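I put this off for a whole winter. We moved to Detlow, the bedroom window had nothing on it but a sheet, and I bought two linen-look curtain panels from Patow that were 84 inches long for a window that needed nowhere near that. They pooled on the floor like a melted candle and the cat slept in them. So in June I finally hemmed them, and since then I've done the living room, the guest room and my sister's kitchen, and I've made enough mistakes to write the whole thing down.

## How to hem store-bought curtains so they hang straight

You need a sewing machine for this version, although there's a bit at the end about doing it by hand. Set aside an afternoon for a pair of panels. The sewing is maybe a quarter of that. The rest is washing, ironing, measuring and crawling around on the floor.

### What I use

- Tape measure (a metal one from the toolbox for the window, a soft one for the fabric)
- Long ruler or yardstick
- Tailor's chalk or a washable marker
- Fabric scissors
- Lots of pins, or clips if the fabric is thick
- Iron and a towel
- Thread that matches
- A size 16 needle for heavy panels, something finer for sheers

About thread: I bought a 3,000-yard cone of off-white at Pirzada when they were clearing out the back shelves, and I will be hemming things in off-white until I'm old. You don't need that. One ordinary spool does a pair of curtains with plenty left over.

### Wash them first. Please.

I know the package says preshrunk. Mine said preshrunk, too. I hemmed the first pair straight out of the bag, they looked perfect, and then I washed them in the fall and they came out of the dryer hovering above the sill like high-water pants. If your curtains can be washed at all, wash and dry them now, the same way you plan to do it later. If they're dry clean only, give them a good steam and let them hang overnight.

Then iron the bottom third. You can leave the top wrinkly for now if you hate ironing as much as I do, but you can't measure a crumpled hem.

### Hang them up before you measure

This is the step I skipped and regretted. Put the rod up at its final height, put the curtains on it with the rings or tabs or whatever you'll really be using, and leave them there for a day or two. Loosely woven fabric drops. My linen-look ones grew by close to half an inch overnight, which is plenty to drag on a windowsill.

Once they've relaxed, decide where you want the bottom edge. Your choices are pretty much:

- Just at the sill, if the window is over a radiator or a counter
- A few inches below the sill, to cover the trim
- Barely off the floor, which looks the most finished and collects the least dust
- On the floor in a puddle, if you don't have a cat

I went for just below the trim, and that worked out to 61 inches from the top of the panel.

Put a pin at that height on each side and one in the middle while the curtain is still hanging. Measure down from the top, then step back and look at it against the sill. Old houses are crooked! Ours slopes enough that one side wanted to be a little longer than the other. I split the difference so it looks level from the bed, and the bed is where I look at it from.

### Do the math

I like a double-fold hem, four inches deep. It means the fabric gets folded up four inches and then four inches again, so the raw edge is tucked all the way down inside and there's some nice weight at the bottom. You need eight inches of extra fabric for that.

So for mine:

> Finished length 61 + hem allowance 8 = cut at 69 inches from the top

Write it on a piece of tape and stick it to the table. I have stood there with the chalk in my hand completely unable to remember whether I'd already added the eight.

If your curtains are only a little too long, you may not have eight inches to play with. Unpick the old hem before you panic, because there's often a good bit of fabric hidden in there. A two-inch double fold is fine on sheers and short kitchen curtains. And if all you need to lose is an inch, skip the cutting and just fold the whole existing hem up once more. It'll be a bit bulky at the corners, but you'll only notice if you go looking.

### Mark and cut

Take the curtain down and lay it flat, face down, on the biggest surface you have. I use the floor for full-length ones and the dining table for anything shorter. Smooth it from the middle out and try not to stretch it. Line up the side edges with something you know is straight, such as a floorboard or the edge of the table.

Measure down from the top and make a chalk mark every six inches or so across the width, then join them up with the yardstick. Check it once more. Then check the other panel against this one by laying them together, top edges matched, because what you really care about is that they end up the same.

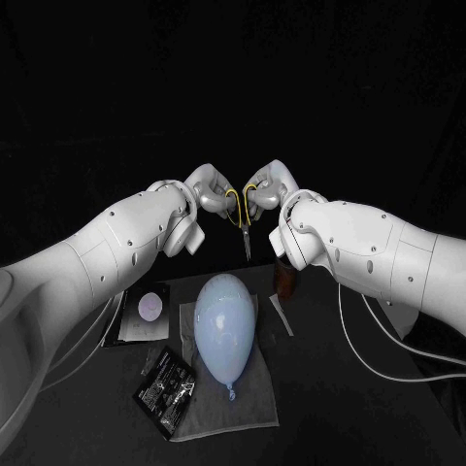 *Scissors, over a dark tabletop.*

Cut slowly, with long strokes, and keep the bottom blade resting on the table so you're not lifting the fabric as you go. If it's slippery stuff, pin it to an old sheet and cut through both. I did that for my sister's sheers after the first one came out with a wave in it.

Don't cut both panels at once, even if they're thin. The bottom layer always creeps. Save the piece you cut off! It makes tiebacks, or a cushion cover if you're lucky, and at the very least you want a strip for testing your stitches.

### Press the hem

Fold the raw edge up eight inches, wrong sides together, and press it. Then open it, tuck the raw edge down to meet that crease, and press again. You should have a neat four-inch band with nothing raw showing. I used to fold four and then four, like the instructions always say, and my hems wandered all over the place. Pressing the big fold first gives you a line that's exactly where the bottom of the curtain will be, and after that the tucked part just has to fit inside it.

Pin it across every few inches and hang it back up for a look. Yes, again. It takes five minutes, and moving pins is a lot more fun than ripping stitches.

For the corners, I unpick a few inches of the side hem if it's thick, trim away a little of the bulk from inside, and angle the inner layer in slightly so it doesn't poke out past the edge. A proper mitered corner is lovely and I've done precisely one.

### Sew it

Test on your scrap first. I set the stitch length a little longer than normal, around 3, and loosen the tension a touch if the fabric puckers. My machine is an old Sonico that hates starting on a thick corner, so I begin an inch in, sew across, then turn the whole thing around and finish off the corner I skipped. If yours is happy to start at the edge, lucky you.

Sew with the wrong side up, close to the top fold of the hem. Let the weight of the curtain rest on a chair beside you, or on the table. If it's hanging off the edge it pulls on the needle and your line goes wobbly. Backstitch at both ends, and take the pins out as you get to them (I've hit one at full speed and the needle tip went past my ear).

For a line of stitches that doesn't show, use the blind hem setting if you have the foot for it. I do it on plain light fabrics, and don't bother on anything patterned.

### By hand

It's slower, but pleasant in front of the TV. Use a slip stitch, catching just a thread or two of the front fabric every half inch, and don't pull tight. One panel takes me a movie and a half. Fasten off every foot or so, so that if a stitch ever gets caught you don't lose the entire hem.

### If it still hangs funny

Puckered hem: usually tension, sometimes a blunt needle. Steam it first, as a lot of it disappears.

Bottom flares out: the fabric's too light for the hem, or it's stiff from sizing. Drop a curtain weight or a flat washer into each corner and stitch the end closed.

One panel longer than the other: swap them left to right before you unpick anything. In my guest room that fixed it completely, and the wonky one was the window.

Once they're up, run the steamer down them from the top, arrange the folds with your hands and tie each panel loosely with a strip of that leftover fabric. Leave them tied for a couple of days and the folds will stay put by themselves.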